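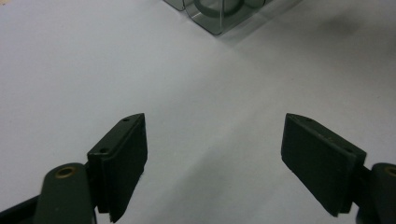 Minttu Niskanen says the Tindo sleeve rolls down at the top by lunchtime and she sent hers back after a week, and would I please stop telling people to buy it before I've worn it longer. Fair. So I've worn it longer. 24 days now, left arm, most of the waking hours. Updated review, replacing the short one from May.

What it is

Tindo arm sleeve, the 1383 model, comes as a kit from Curneda. Sleeve, separate gauntlet for the hand, a pair of rubbery donning gloves, mesh wash bag, folded size chart. I have mild lymphedema after node surgery, so this is a review from one arm with one kind of swelling. Get measured by somebody who does it for a living. My therapist did mine and I would have ordered a size too small on my own -- the chart in the box is confusing and the wrist line is drawn way too high.

Putting it on

Hard the first few mornings. Really hard. Fold the top half back over itself, get the wrist part in place first, then work it up a bit at a time. Don't grab the top edge and yank, I did that and put a nail through it almost. Wear the gloves. They look cheap and they are the best thing in the kit, the little bumps grab the fabric so you can smooth it up with your palm. No lotion right before, it just sticks.

Now it takes me a couple minutes. On a humid day longer, and some swearing.

Does it roll

Yes and no. Minttu is right that it rolls if the top band sits in the soft part under the armpit. Mine did too. Pulled it about an inch lower and spread the fabric out better below the elbow and it mostly quit. Still rolls when I carry groceries on that side. There is a version with a silicone grip band, Ardalan Ahmadpour swears by it, I get a rash from silicone so no help from me there.

Comfort

Elbow crease is the weak spot. Fabric bunches there if you sit with your arm bent, like at a desk or driving. By evening I have a red line, gone after I take it off. The seam runs down the outside and I stopped noticing it. Hot in August, obviously. I had a Kistcombe sleeve before this one and that was cooler but it went baggy so fast I was basically wearing a sock.

The gauntlet I don't love. Thumb hole is tight and the edge digs in. Also it's wet every time you wash your hands and who has time to change it. I wear it for yard work and on planes, otherwise no. If your hand swells you may not have that choice so try it on first if a shop near you carries them. 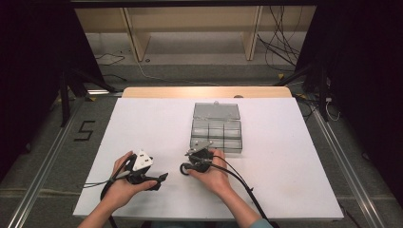

Washing

Daily, by hand or in the mesh bag on cold. No softener. Dries overnight on a rack if you roll it in a towel first, not in the dryer, not on the radiator. You realy need two sleeves so one can dry, and the kit only has one. That's my biggest complaint. An extra sleeve costs nearly what the whole kit does.

Color: the beige is nobody's skin. Got the navy second time around, much happier.

Ordering and returns

Curneda shipped quick. Returns are 20 days from delivery, unworn, tags on, which for a thing you have to wear to know if it fits is kind of silly. I called and Touran Najafi on their phone line let me swap a size anyway. 20 minutes on hold first. Insurance: mine wanted a prescription and an itemized receipt, and the packing slip dosn't count as one. Ask for the real receipt when you order.

Who should get it

Mild to moderate swelling, daily wear, hands strong enough to pull it on. If you have arthritis in your fingers I'd look at the zip kind first. If your arm shape is much wider at the top than at the wrist, ask about custom -- off the rack won't sit right whoever makes it.

Four out of five. Would be a bit more with a second sleeve in the box and a better thumb hole. Going to check the stretch again once this pair has been through a few months of washing, will post it under this one.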